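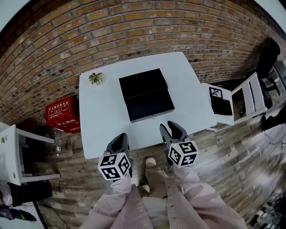
One reader wrote in at lunchtime to say that she'd believe in chore robots when one of them put away her groceries without her standing next to it, and not a day before. Fair enough. She may be waiting a while, going by the numbers out of Clarkix this morning.

The company put up results from its spring chore trial, the one it has been teasing since the winter. It covers 3862 attempts at everyday jobs, split between a mock kitchen, a laundry corner and a stock room at the Ernuvmont home goods store. Short version: stock room good, kitchen so-so, laundry bad. Long version below, as much as we've had time to read.

The stock room

Best results of the lot. The arm moved cartons from a cart to a shelf, turned them label out, and set aside the ones with crushed corners. It got most of them right the first time. Ernuvmont staff say they let it run through the early morning before opening, with one person nearby doing other work.

The catch is in the footnotes. All the cartons were closed, all of them came in a handful of sizes, and the cart was parked in the same spot every time. Move the cart over a step and the arm had to be set up again, which took up to 30 minutes. A stock clerk told us she could have emptied the cart by then. She also said she didn't mind having it there, it doesn't get tired and it doesn't take the good box cutter.

Prices were a different story. Putting stickers on shelf edges was in the original plan and has been dropped from the report. Clarkix says it will come back in a later round. No date.

The kitchen

Mixed. Picking up cups and setting them in a rack went fine if the cups were apart. Nested cups were trouble, and anything with a lid was slow. Lids come up again and again in the report. A lid has to be held down and let go at the right moment, and a clasp means holding the box still with one hand while the other fiddles with something small. People do it without looking. The arm mostly pushed the box around.

Wiping the counter worked, sort of. It wiped where it was told. It did not notice what it missed, so a person had to come back over it, and at that point the person has wiped the counter.

No glass was used in the kitchen, by the way. Plastic only. That's on page two and it matters if you are picturing this in your own home.

The laundry corner

Towels, yes. Flat ones, laid out first by a person. Shirts, mostly no. Sleeves got folded under, or the arm lost the collar and started over, and after two restarts the attempt was marked as failed. Fitted sheets weren't tried. Good call.

Socks were tried and the company says only that the results were "early". We asked what early means and got a nice email back with no number in it.

How the machines learn it

Most of the training for these jobs is done by people. They hold a pair of grippers, one in each hand, and do the job that way over and over, with the grippers recording. No robot needed for that part. The software then tries to copy what the hands did. Clarkix says it used 700 hours of this kind of recording, and Jasero, its closest rival, is doing much the same thing with its own crew.

It's odd work, from what we hear. You reach for a box on a table with a gripper in place of your fingers and you have to unlearn the quick way of doing it. One person who did a few weeks of it for Jasero told us the first shift was the hardest, you keep wanting to just use your thumb. Wrists get sore. Pay is about what you'd get for warehouse picking, she said, and you get to sit down for some of it.

The square black and white markers you see stuck on the gear in these setups are for tracking. Cameras pick them up easily and can work out from them where the gripper is and which way it's turned. 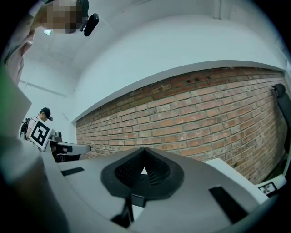

What Jasero says

Jasero didn't wait long. It had a statement out before noon saying the Clarkix trial "asks the wrong question", because homes don't have a cart parked in the same spot every time. It wants tests done in lived-in rooms with stuff on the chairs and cables on the floor. Reasonable. It has not published a test like that itself, though, and when we asked it said to look out for something in July.

The two companies do agree on one thing, that speed is not the problem people think it is. Both say a slow machine is fine if you can leave it alone. Neither can leave it alone yet. In the Clarkix trial a person stepped in on almost 2 of every ten kitchen attempts, to pick up a dropped item or put something back where it started. Laundry was worse, we don't have a clean figure for it becuase the report lumps the resets in with the failures.

The Đồng tool

Buried at the back of the report, and maybe the most useful bit for other labs. Clarkix is giving away Đồng, the program it used to sort good recordings from bad ones. Anybody who has done this work will tell you a lot of the footage is junk. Gripper out of view, box knocked over, somebody sneezing. Đồng flags those and a person decides. It runs on an ordinary desktop, and the download page was up and then down again when we checked. Presumably busy. Will update.

What it means for stores

Ernuvmont is keeping the arm in the stock room through the fall. It says no hours have been cut and none will be during that time. What happens after that it wouldn't say. The same clerk told us nobody on her shift is worried about it this year, and that a few of them have asked whether it can be taught to break down the empty cartons. It can't. That's a two-handed job with a lot of pulling, and the report lists it under things not attempted, along with bagging, hanging clothes and anything on a ladder.

Store managers we called were interested in the label-out trick more than anything. It's dull work and it gets skipped when things are busy. One said she'd take a machine that did only that if it cost less than a used car. Clarkix isn't giving out a price. 

What it means at home

Not much, this year. The towel folding is real but you have to lay the towel out flat first, and if you've done that you are nearly finished. The cup racking is real too. Neither company has a home product on sale or a waiting list, and both told us to be wary of anyone taking deposits in their name, there's apparently been a website doing that. We won't link to it.

If you rent, there's also the question of where the thing would go. The arm in the kitchen trial was bolted to a stand and the stand took up as much room as a small fridge. A version on wheels is planned. Planned is the word they used for the price stickers also.

Still to come

Clarkix takes questions on a public call at 4 p.m. and we'll be listening in. We want to know why the sticker test went missing, what the sock number is, and whether the same arm did all three rooms or if each one had its own set up. The report reads both ways on that last one.

Comments are open. If you've worked a shift with one of these in a stock room, or spent a season with grippers in your hands teaching them, drop us a line, we don't need to use your name.

Correction: an earlier version of this item said the laundry corner was at the Ernuvmont store. It was at the Clarkix building, same as the kitchen. Only the stock room work was done in the store.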